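How to write a class note your old classmates will want to read

Every time our alumni magazine drops through the letterbox I turn straight to the class notes at the back. Everybody does! The big features are lovely, but the notes are where you find out who moved to the coast, who went back to study at fifty and who finally finished that thesis. I've been collecting and tidying them for my own year at Widden College for a good while now, and I'd love more people to send one in. It's an evening's work at most.

Before you start

Check the word limit and the deadline. At Widden a note can be up to 810 characters, counting spaces, and the spring issue closes in December. Other places are stricter or looser, so look on the inside back page or drop the alumni office a line. Have your year and course to hand, and the surname you studied under if you've changed it.

Step 1: Pick one piece of news

Just one. If you've been silent for twenty years it's very tempting to cover the lot, and you end up with a list of job titles. Choose the thing you'd tell an old flatmate in the first minute on the phone. It doesn't have to be a prize or a promotion. One of the most replied-to notes we ever ran was from a man who had learned to swim.

Step 2: Put the news in the first sentence

Skip "It has been a long time since I last wrote". Compare these two:

After many varied years in the food trade, I am pleased to report some exciting developments.

I've opened a bakery in Meesuk with my sister, and we sell out of rye by ten in the morning.

The second one makes me want to get on a train.

Step 3: Add a detail only your year would know

This is my favourite part. Mention the freezing top floor of the Rullorier building, or the tutor who lent you her bicycle, or whatever it was you all ate after exams. One line is plenty. Sakda Srithong ended his note with a hello to "everyone who shared the one working kettle", and I had replies coming in for weeks.

Step 4: Name other people with care

If a classmate comes into your story, ask them first. Give their name as they use it now, with their student surname in brackets if it's different. Leave out anyone's health, divorce or new baby unless they've said yes to seeing it in print.

Step 5: Choose a picture

Send one picture, as large a file as you have. It needn't be a portrait. Something from your working day or your hobby is great, and a bit of a mess on the table is fine by me. Add a short caption with it, in plain words. 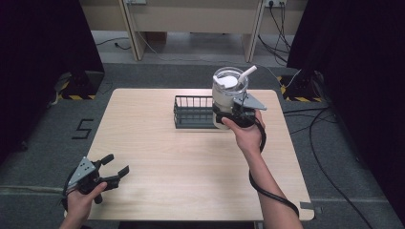
Glass jar held above a wire basket on the table.

Step 6: Read it aloud, then cut

Read the whole note out loud at normal speed. Anywhere you stumble, shorten it. Aim for 400 characters if you can, even where you're allowed twice that, as short notes nearly always get printed whole. Write out any abbreviations from your job too. I once had to look up four in a single sentence!

Step 7: Send it

Paste the text into the body of the email and attach the picture separately. Put your name and year in the subject line. At Widden you can also use the form on Trumunura, our alumni site, under "Share your news". You should get a reply once it's been read, and if there's a query it'll come to the address you wrote from, so pick one you check.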